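Leave the rice cooker lid fully open after the pot has been removed for washing. Steam condenses on the underside of the lid, and a closed lid holds that moisture against the inner plate.
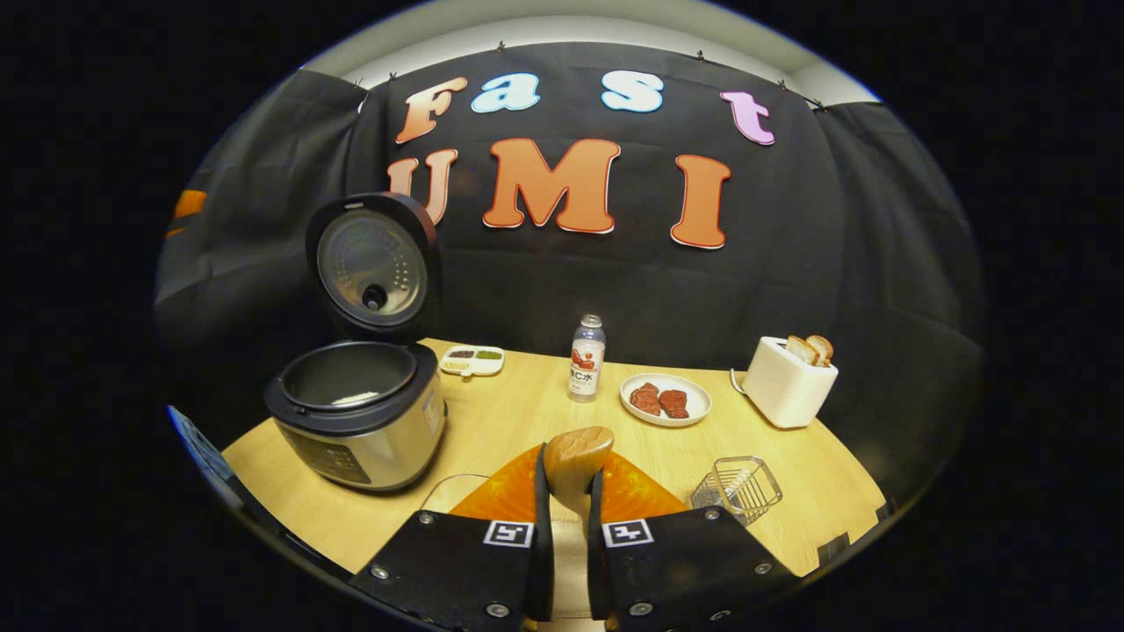 *Meredith Kitchen Notes, no. 11, p. 6*

A lid with a perforated metal plate and a steam valve needs both parts wiped after every use -- starch film collects around the small holes first. Use a damp cloth, then a dry one. Do not scour the inner pot.

Check the bottom of the pot for stray grains before it goes back in.

Sauces in a divided condiment tray: fill each compartment two-thirds at most. Thick pastes go in with a spoon, thin sauces last.

-- Efa Gwynne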